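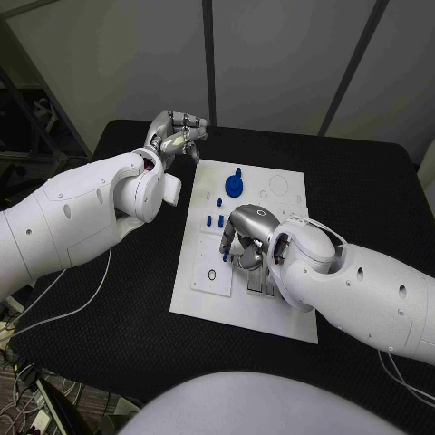 Home > Forums > Robot Hands > Help

Right hand won't let go of small pegs

Jae-in Chae
Hi all! Our two-arm Tevis has been doing peg work on a practice board, and after around 90 cycles the right hand started holding on when told to open. Yesterday it pushed down instead and stopped with a force fault, code 57. Any ideas before I take the wrist apart?

Frøydis Vik
Oh, I feel for you, we had this in January! Please hit the stop and cut arm power before your fingers go anywhere near it. Ours was a finger tendon that had slipped, and re-zeroing the hand four times did nothing until we re-tensioned it.

Amnuay Limsakul
same code here, reboot fixed it

Tagged: grippers, faults, safety
Last updated 21 March 2023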